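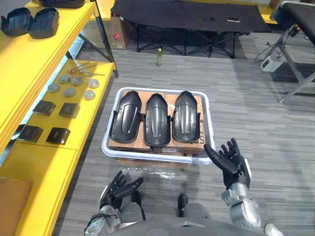 Awuor Tanui: a mí me pasó igual con la mano derecha, mira primero el cable de la muñeca antes de tocar nada del software. Ahora te contesto abajo con más calma.

La mano derecha se queda abierta y no cierra sobre la pieza

Tiempo de lectura: 3 min

Publicado por kirui_taller

Buenas. Voy con prisa, perdón por el desorden. Tarea tonta: coger carcasas negras de plástico de una bandeja blanca en el suelo y pasarlas a la estantería. Dos brazos, manos de varios dedos. La izquierda bien. La derecha baja, abre, se coloca encima de la pieza y ahí se queda, dedos separados, sin cerrar. A los pocos segundos salta el error 787 y el brazo se sube solo a la posición de espera. Sube rápido, demasiado. Ayer a las cuatro de la tarde casi le da en la cara a un compañero que se había agachado a recolocar la bandeja.

Lo que he probado:
- reiniciar el controlador (aguanta 6 ciclos y vuelve a fallar)
- recalibrar los dedos, sale todo en verde
- bajar la velocidad de cierre, igual
- cambiar la pieza de sitio en la bandeja, igual

De 73 intentos con la derecha fallaron 29. Con la izquierda ninguno. El software es el Guro, versión de agosto, y las manos las montó Grundlow. He escrito a soporte y de momento silencio. Alguien sabe qué es el 787?? En el manual solo pone "fallo de agarre" y ya.

4 comentarios · compartido 2 veces

Awuor Tanui

Vale, ahora con tiempo. El 787 en mi caso salía cuando la mano dejaba de recibir lectura de fuerza de uno de los dedos. El controlador no sabe si está tocando algo o no, espera, se cansa y manda el brazo arriba. Por eso la calibración te sale en verde: la haces con el brazo quieto y estirado, y el cable ahí no sufre. Cuando la muñeca gira para bajar al suelo el conector se afloja un poco y pierdes la señal.

Para comprobarlo: corta la corriente, pon el brazo a mano en la postura de agarre, vuelve a dar corriente con el movimiento bloqueado y abre la pantalla de lecturas. Mueve el cable con un dedo. Si los números saltan a cero ya lo tienes. Yo lo arreglé con un conector nuevo y dejando más holgura en el tramo del antebrazo, iba demasiado tenso de fábrica.

Lo de la subida rápida me preocupa mas que el agarre. En Guro la retirada tras un fallo lleva su propia velocidad, no hace caso de la que pones en la tarea. Está en el menú de recuperación. Bájala al mínimo o ponla en "parar y mantener", que se quede quieto donde está hasta que alguien confirme. Y mientras tanto nadie agachado al lado de la bandeja con los brazos activos. Nadie. En Fendevville tuvimos un golpe en el hombro por esto mismo, y desde entonces se para todo antes de meter la mano, aunque sea para mover la bandeja dos dedos.

11 votos · 3 comentarios

tornillo_suelto

Puede ser el plástico también. Las carcasas negras brillantes a mi cámara la volvían loca, calculaba mal la altura y los dedos se quedaban cortos. Pon luz de lado y prueba. A mi me funcionó, aunque era otro modelo de mano, con tres dedos, asi que no sé.

1 voto

kirui_taller

Era el cable! Índice y medio se iban a cero al girar la muñeca. He pedido el conector, de momento trabajo solo con la izquierda - más lento pero sale. La retirada ya está en parar y mantener. Lo de la luz no lo he probado, lo dejo para cuando llegue el recambio. Gracias Awuor.

2 votos · compartido 1 vez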